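Sqalli書簡 翻刻・翻訳共同作業 参加者募集要項

Drarkell記録文化財団
資料部 書簡担当

Drarkell記録文化財団(以下「当財団」という。)は、Stesow旧市街の商家であったSqalli家より寄託を受けた書簡群について、翻刻および日本語訳の作成に従事する共同作業の参加者を下記のとおり募集します。応募を希望される方は、本要項を最後までお読みいただいたうえで、所定の書類を提出してください。

募集の趣旨

Sqalli家は、染料と綿布の取引を代々の家業とし、港と内陸の市場とを結ぶ取引先との間で多くの書簡を交わしてきました。寄託された書簡には、荷の到着の遅れを詫びるもの、色見本の違いについて苦情を述べるもの、代金の支払いを猶予してほしいと願い出るものなど、日々の商いに直接かかわる文面が多く含まれています。その一方で、家族の病気や婚礼、隣家との井戸の使用をめぐる争いなど、帳簿には残らない事柄も書き留められており、地域の生活史を知るうえで貴重な資料です。

書簡の大半はフランス語で書かれ、一部にアラビア語の書き込みと、差出人独自の略記が見られます。筆跡は書き手ごとに大きく異なり、同じ書き手であっても、急いで書いたと思われるものは判読が容易ではありません。当財団ではこれまで資料部職員のみで目録の作成を進めてきましたが、全文の翻刻と翻訳については着手できていない状況が続いていました。

今回の共同作業では、そのうち300通を対象とし、翻刻文と日本語訳を整えたうえで、当財団の閲覧室および刊行物で公開することを目指します。専門の研究者に限らず、語学の学習を続けてこられた方、古い手書き文字の判読に関心のある方、商業史や染織史に知見をお持ちの方の参加を広くお待ちしています。

作業の内容

参加者には、次の作業を分担していただきます。

翻刻作業
書簡の複製をもとに、原文の綴り、句読、改行を保持したまま文字に起こします。判読できない箇所は、当財団の定める記号を用いて示してください。推測による補いは認めますが、補った箇所であることが必ずわかるように記載していただきます。綴りの誤りと思われるものも、原文のまま残すことを原則とします。

翻訳作業
翻刻文に基づき、日本語訳を作成します。訳文は現代の読者が通読できる平易な文体とし、商取引の用語については別に配布する用語集に従ってください。用語集に記載のない語を用いる場合は、訳注の欄にその根拠を記してください。敬称および時候の挨拶の訳し方は、書き手と受け手の関係によって判断が分かれるため、組内で協議のうえ統一するものとします。

相互校閲
作業は2名一組で行い、互いの翻刻文と訳文を校閲します。意見が一致しない箇所は、検討会に付議してください。校閲の記録は成果物の一部として保存しますので、修正前の案も削除せずに残していただきます。

検討会への出席
作業期間中に4回の検討会を開催します。検討会では、各組から付議された箇所について出席者全員で検討し、担当職員が結論を記録します。結論に至らなかった箇所は、両案を併記して公開する場合があります。

なお、書簡の原本は劣化の進んだものが多く、原則として複製による作業となります。原本の閲覧が必要と認められる場合には、担当職員の立会いのもと、閲覧室において短時間の確認を行うことができます。閲覧室への飲食物およびインク類の持込みはご遠慮ください。

募集人員

15名

翻刻を主とする方と翻訳を主とする方の内訳は、応募の状況を見て決定します。双方を希望される場合は、応募用紙の該当欄にその旨を記入してください。

応募資格

次の要件をすべて満たす方とします。

フランス語の手紙文を、辞書を用いて読解できること。資格試験の合格の有無は問いません。
日本語で正確な文章を作成できること。国籍および居住地は問いません。
検討会のすべてに出席できること。来館が困難な場合は、オンラインによる出席を認めます。
作業期間の終了まで継続して参加する意思があること。
書簡に記された個人に関する情報を、公開前に第三者へ漏らさないことを誓約できること。

アラビア語の知識は必須としません。ただし、欄外の書き込みの判読を担当できる方がおられる場合は、選考において考慮します。学生の方も応募いただけますが、当財団から所属機関に対し単位認定に関する証明を発行することはできませんので、あらかじめご了承ください。

作業期間および場所

作業は秋の初めに開始し、翌年3月に終了します。詳細な日程は、参加決定の通知とともにお知らせします。

場所は、当財団の所在するGrutetti館の共同作業室とします。各自の作業については自宅等で行うことを妨げませんが、複製の取扱いは当財団の定める規程に従ってください。複製の転写、撮影および再配布は、いかなる形式であっても認められません。自宅で作業を行う場合は、作業の進み具合を定期的に担当職員へ報告していただきます。

共同作業室は、開館時間中であれば予約なく利用できます。書架には、商業用語辞典、地名辞典、書体見本集のほか、過去に当財団が刊行した目録を備えています。共用の資料ですので、使用後は元の位置にお戻しください。館内の階段は勾配が急なため、昇降に不安のある方は応募時にお申し出いただければ、階下の部屋をご用意します。

待遇

参加者には、作業の分量に応じた謝金を支給します。金額および支払方法は、参加決定後に取り交わす覚書に定めます。検討会のために来館される方には、当財団の旅費規程に基づき交通費を支給します。ただし、海外からの渡航費および宿泊費は支給の対象となりません。

成果物の公開にあたっては、翻刻者、翻訳者および校閲者として氏名を掲載します。筆名による掲載または掲載の辞退を希望される方は、校了までにお申し出ください。刊行物が完成した際には、参加者全員に献呈します。

事前研修

参加が決定した方を対象に、作業開始に先立って事前研修を実施します。研修では、書簡に頻出する略記、度量衡および通貨の表記、判読困難な箇所の記号の用い方を説明した後、練習用の書簡を用いて翻刻の手順を確認します。手書き文字の判読経験がない方にも支障なく参加していただけるよう、書き手ごとの字形一覧を配布します。研修への参加は必須とし、やむを得ず欠席される場合は個別に補講を行います。 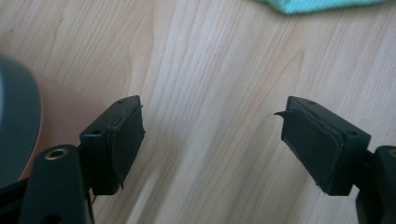 Lahcen Salemからは、最初のひと月は一通を読むのに思いのほか時間がかかったので、進みの遅さを理由に応募をためらわないでほしいとの意見が寄せられています。同氏によれば、大文字のLとSの区別に迷い続けた書き手の手紙も、続けて読むうちに語の切れ目から見当がつくようになり、商品名よりも人名の綴りの揺れのほうが最後まで難しかったとのことです。また、字形一覧は配布されたものをそのまま使うだけでなく、自分で気づいた形を書き足していくとよい、との助言もありました。

当財団としても、作業の速さを選考の基準とはしていません。担当する通数は、研修の終了後、本人の希望を聴いたうえで調整します。

応募方法

次の書類を揃え、郵送または電子メールにより提出してください。

応募用紙。当財団の窓口で配布するほか、請求があれば送付します。
履歴書。様式は問いません。これまでの語学学習歴、または関連する活動の経歴を必ず記載してください。
志望理由書。分量の上限は設けませんが、簡潔にまとめてください。
課題文の翻刻および日本語訳。課題文は応募用紙に添付されています。

課題文の作成にあたり、辞書および参考書の使用は自由とします。使用したものの書名を末尾に記してください。機械翻訳を用いた訳文は、選考の対象となりません。提出された書類は返却しませんので、必要な方は控えをお取りください。

応募の締切は2021年6月30日とし、郵送の場合は当日の消印まで有効とします。

選考

書類選考の後、面談を行います。面談では、提出された課題文をもとに、判読の根拠や訳語の選択について担当職員が質問します。正解を求めるものではなく、判断の過程を説明していただくことを目的としています。面談はオンラインで受けることもできます。

選考の結果は、応募者全員に書面で通知します。選考の経過および結果の理由に関するお問い合わせには応じかねます。参加が決定した方は、通知に同封する誓約書と覚書に署名のうえ、指定の期日までに返送してください。期日までに返送がない場合は、参加を辞退されたものとして取り扱います。

成果物の権利

作成された翻刻文、訳文および訳注の著作権の取扱いは、覚書に定めるところによります。参加者が自身の担当部分を研究発表等に用いる場合は、公開後であれば届出のみで差し支えありません。公開前の利用には、当財団および寄託者であるSqalli家の承諾を要します。

個人情報の取扱い

応募書類に記載された個人情報は、選考および参加者との連絡以外の目的には使用しません。選考終了後、参加に至らなかった方の書類は当財団の責任において廃棄します。

問い合わせ先

Drarkell記録文化財団 資料部 書簡担当(Grutetti館内)

お問い合わせは、なるべく書面または電子メールでお願いします。課題文の内容に関するご質問にはお答えできませんが、印刷の不鮮明な箇所については、差し替えの用紙をお送りします。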